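**『ドロータム』**(Drotum)は、ヘドヴィグ・エイデ(Hedvig Eide)が企画・脚本・主演を務めたウェブ配信のスケッチ・コメディ番組である。架空の地方テレビ局を舞台に、女性向け番組を作らされている女性たちの日常を扱う。全2シーズン。本編は一話あたり平均して短く、クレジットは平均して長い。

## 概要

題名のドロータムは劇中のテレビ局の名称で、由来は第1シーズンの中で三通りに説明され、いずれも最終的に撤回される。局の編成方針は「女性が見たいものを、女性に聞かずに作る」ことにあり、主人公の放送作家マルグ(演:エイデ)はその方針のもとで朝の情報番組『おはようブラスブリッジ』を担当している。ブラスブリッジ(Brasbridge)は局のある町の名で、川はあるが橋は一本も登場しない。

批評では「フェミニズム・コメディ」に分類されることが多い。エイデ自身はこの呼称を嫌っておらず、ただし「男性ばかりのコメディが『男性性コメディ』の棚に並ぶ日まで、棚の話は保留したい」と述べている。この発言は宣伝資料に採用されたが、資料の見出しは「女子必見」であった。

## 制作の経緯

エイデは舞台のコント作家として出発し、のちに制作会社サンドベリ(Sandberg)の企画部に籍を置いた。同社で本人が提出した企画書は7本あり、うち6本が「すでに女性の番組が一本ある」ことを理由に見送られている。残る1本が本作の原型で、その「すでに一本ある女性の番組」の舞台裏を描くものだった。担当者がなぜこれを通したかについては、最後まで読まなかったという説が有力である。

企画が通った翌年の2月に試作版が撮影された。予算の都合でセットは一つしか組めず、会議室、楽屋、編成局長室、局長の別荘はすべて同じ部屋である。壁の絵を掛け替えて区別する方針だったが、途中から掛け替えの手間も省かれ、登場人物が「ここは別荘ですね」と言うことで解決された。これは後に番組の代名詞となり、視聴者がスタッフに送る手紙の書き出しとしても定着した。

脚本室は全員が女性で構成された。サンドベリ社は当初、この編成に「視点の偏り」が生じることを懸念し、均衡を図るため男性の顧問を一名置いた。顧問は初回の会議に出席し、脚本の女性登場人物はもっと笑うべきだと助言した。この助言はほぼ逐語的に第3話の台詞となり、顧問の名は同話の「原案協力」にある。

## 登場人物

**マルグ**
放送作家。会議で自分の発案が隣の席の男性によって繰り返されるまで採用されないことに慣れており、作業効率のため、最初から隣の男性に耳打ちするようになる。

**ウルラ局次長**
局で最も地位の高い女性。後進の女性を引き上げる制度を設けたが、申請書の提出先が彼女の退職後の自宅になっている。第2シーズン後半で主役級の扱いとなった。

**編成局長**
声のみの出演。毎回、電話越しに「娘がいるから分かるんだ」と発言する。娘の年齢は回によって四歳から五十歳まで変動し、最終話で娘はいないことが明かされる。

**トレルトコムのご婦人**
番組に毎朝苦情の電話をかけてくる視聴者。隣町トレルトコム(Treltcombe)在住。苦情の内容は概ね正しい。

## 主なコーナー

### 「専門家に聞く」

女性の問題について男性の専門家が語る討論。出席者は回を追うごとに増え、第2シーズンでは最大71人が一つの机を囲んだ。女性の席は用意されているが、司会者の上着が置いてある。

### 「強い女性役オーディション」

女優が「強い女性」を演じるよう求められ、走る、蹴る、黙る、爆発を背に歩くなどする。「怒っている理由を聞いてもよいですか」と尋ねた者から順に退場となる。業界内での評判が特に高く、引用される際にはたいてい出典が落ちている。

### 「鏡の前で」

鏡台に向かった出演者が本番直前の身支度をしながら、その日に断れなかった仕事を数え上げる独白。全コーナー中もっとも台詞が多く、もっとも笑いが少ない。化粧品会社から協賛の申し出があったものの、独白の中身を一部読んだ段階で連絡が途絶えた。

## 配信と反響

第1シーズンは12月23日に全話が一括で公開された。配信側の説明によれば家族で楽しめる時期を選んだとのことで、結果として多くの視聴者が親族の集まる居間で第1話を再生し、多くの居間で第1話のみが再生された。

公開後の一か月に番組宛てに届いた感想は867通を数えた。サンドベリ社はこれを「好意的」「批判的」「その他」に分類し、821通を「その他」とした。エイデが後に開示を求めたところ、「その他」の大半は自分の職場の話を書いたものだった。第2シーズンの脚本はこの手紙の山から多くを得ており、各話の末尾に「実話より控えめに再構成」との字幕が入る。

批評家の評価は概ね高かったが、評の多くが「説教臭くない」ことを美点に挙げた。これを受けて第2シーズン第1話では、冒頭の四分間が丸ごと説教に充てられている。同話は視聴完了率が最も高い回となり、同社の分析部門はこれを誤差として処理した。

## 美術と小道具

美術の予算は第2シーズンでやや増額され、楽屋のセットが会議室から独立した。鏡台はいかにも「女性の部屋」と聞いて発注者が思い浮かべそうな白い丸鏡のものが選ばれ、劇中でもマルグが「誰の部屋のつもりなの」と毎回確認する。卓上の瓶類は役名ごとに決められていたが、中身はすべて水で、撮影中に喉の渇いた出演者が飲んだ場面が一箇所そのまま残っている。

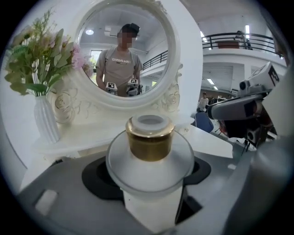 *白い鏡台と丸鏡。手前は首の部分が金色の白いボトル。*

編成局長の電話機は第1シーズンを通じて同じものが使われたが、第2シーズン第5話で受話器を叩きつける演技により破損した。以後の局長は留守番電話にのみ登場する。脚本上の変更はほとんど必要なかった。

## 打ち切りとその後

第2シーズンの配信終了後、サンドベリ社は第3シーズンを制作しないと発表した。理由は「女性の番組がもう一本できたため」とされる。この新番組は料理対決番組で、審査員は全員男性である。エイデは声明を出さず、自分が最初に見送られた企画書の写しを同社の受付に届けた。

その後エイデは、ブラスブリッジの名を借りた小規模な脚本講座を開いている。受講に資格は問われないが、初回の課題は「会議で一度言ったことを、もう一度言わずに済む場面」を書くことで、提出作の多くが分類上はSFになるという。

本作の権利は現在もサンドベリ社にあり、再編集版の題名は『働く女子のドロータム』となっている。内容に変更はないが、エイデの四分間の説教は二分に縮められた。

## 関連項目

- おはようブラスブリッジ(劇中番組)
- ここは別荘ですね
- トレルトコムのご婦人の苦情一覧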